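Dristora Clip-On Bracket: Set-Up Guide
Section 6: Getting Your Small Parts Ready
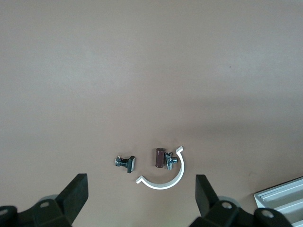
Loose parts on the tabletop, with the white curved bracket the biggest of them.

I've put together more of these than I'd like to admit, and the step I used to skip is the one I'm making you do first. Tip the parts out of the bag onto a smooth, plain table (a rug will eat the metal fitting, trust me) and keep them in one little group.

1. Find the white curved bracket. It's the open arc with an angled tab at each end.

2. Pick out the dark reddish-brown cylinder and the small shiny metal fitting. Keep these two side by side, you'll want them together in Section 7.

3. Hold the bracket up to the rail with the open side facing you. Don't push yet!

4. Press one end tab in until it clicks, then ease the other one over. Use your thumbs and go slowly.

Note: If your bag label says 119 instead of 82, you have the older Plikitz rail and the first tab goes in from underneath. Everything else is the same.

Caution: Please don't spread the arc wider than the rail to make it fit. I snapped one that way in July, and had to order part 3345 all over again.

Caution: Small parts. Keep them away from kids and pets.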